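**Sirkach workshop puts its robot to work at the sink**

1/4/20 - Members of the Sirkach shared workshop have moved their two-armed robot from the test bench to the kitchen counter, where it is learning to clear a dish rack.

The build is led by Liam Mellor, a retired lift mechanic, and goes by the name Irer. Six members have worked on it since August. The arms were bought used from Nieminen, a parts dealer, for $3000, and the group spent another $400 on cable, straps and connectors. The control software was written in the workshop.

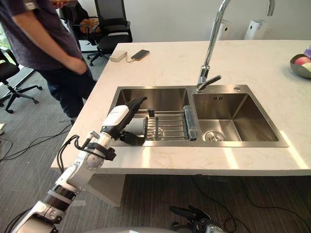 *Irer's hand at the left basin, with a clear plastic bottle lying across the rack.*

Mellor said plates were left for later and the group began with plastic bottles, which are light and do no harm if dropped. Clear ones are harder for the cameras to pick out against steel, he said, and the members plan to record 300 attempts with them before changing anything in the software.

The cables still run over the carpet to the counter. A shorter set is on order - Mellor wants it fitted before the robot is shown at the Firketau open house.

The workshop will post its wiring plans and parts list at the front desk. Members who want to help with the build can sign up there.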